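4.3 Embalaje de las piezas pequeñas para devolución o almacenaje

Esta sección se aplica a los servos, tornillería y placas que se guardan en su caja original. Para las piezas sin caja, consulte el apartado 4.4.

Material necesario

Caja exterior de cartón, limpia y sin etiquetas de envíos anteriores
Cinta de embalar
Papel de relleno
Hoja de contenido Kaltadora (referencia 821)
Rotulador permanente

Nota: no reutilice cajas con las solapas rotas o con las esquinas hundidas. El cartón ablandado por la humedad tampoco sirve, aunque ya se haya secado.

Preparación de la caja exterior

1. Monte la caja y cierre el fondo con dos tiras de cinta en cruz. Cada tira debe subir por los laterales al menos 100 mm.
2. Deje las solapas superiores abiertas hacia fuera y apoye la caja en una superficie plana.
3. Coloque una capa de papel arrugado en el fondo. Apriétela con la mano hasta que no ceda.
4. Anote en la hoja de contenido el número de pedido y el nombre de quien embala.

Comprobación de las cajas de producto

5. Compruebe que cada caja de producto está cerrada. Si la lengüeta no encaja, sujétela con un trozo corto de cinta que no tape el código de barras.
6. Lea el modelo impreso en la caja y cópielo completo en la hoja, con guiones y letra final. Dos modelos de la misma serie pueden diferenciarse solo en las tres cifras del medio.
7. Aparte las cajas cuya etiqueta esté rasgada o ilegible. Se envían en un bulto distinto, con la hoja de incidencias.

Precaución: no escriba sobre la etiqueta blanca. El almacén de Drindport lee el código al recibir el bulto y una marca de rotulador basta para que lo rechace.

Colocación

8. Introduzca las cajas de una en una, empezando por las más pesadas.
9. Bájelas hasta que toquen el papel o la capa inferior. No las deje caer desde el borde.
10. Siempre que quepan, oriente todas las etiquetas hacia el mismo lado. Así se pueden revisar sin vaciar la caja.
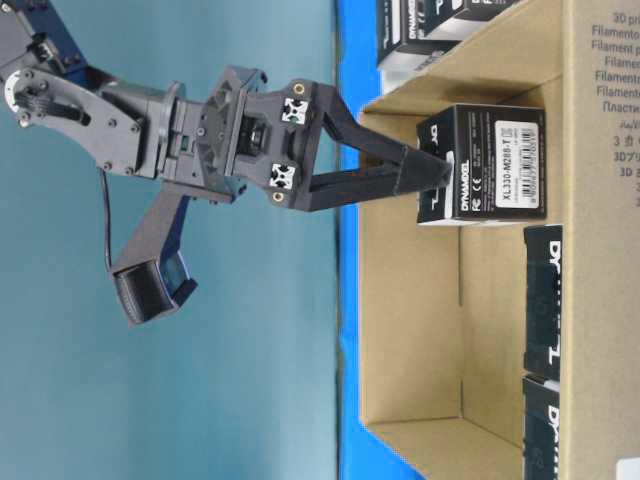 11. Marque cada modelo en la hoja en cuanto la pieza esté dentro. En los servos, el texto debe coincidir carácter por carácter, por ejemplo XL330-M288-T.
12. Al completar una capa, rellene los huecos laterales con papel. Las cajas no deben desplazarse al inclinar el bulto.
13. No supere las 3 capas. Si sobran piezas, prepare un segundo bulto con su propia hoja.

Cierre

14. Ponga la hoja de contenido encima de la última capa, doblada por la mitad y con el texto a la vista.
15. Cubra con papel, baje las solapas y pase la cinta a lo largo de la junta.
16. Escriba el destino en dos caras contiguas. Para devoluciones, Drindport; para almacenaje, Nyanda.

Nota: los bultos destinados a Nyanda se guardan en estantería. Deje libres 200 mm por encima para poder sacarlos sin arrastrar el de al lado.

Si el recuento de la hoja no cuadra con el pedido, no cierre la caja. Avise a Imani Rweyemamu (recepción) o, en el turno de tarde, a Khalil Aoun.

4.4 Piezas sin caja original: véase la página siguiente.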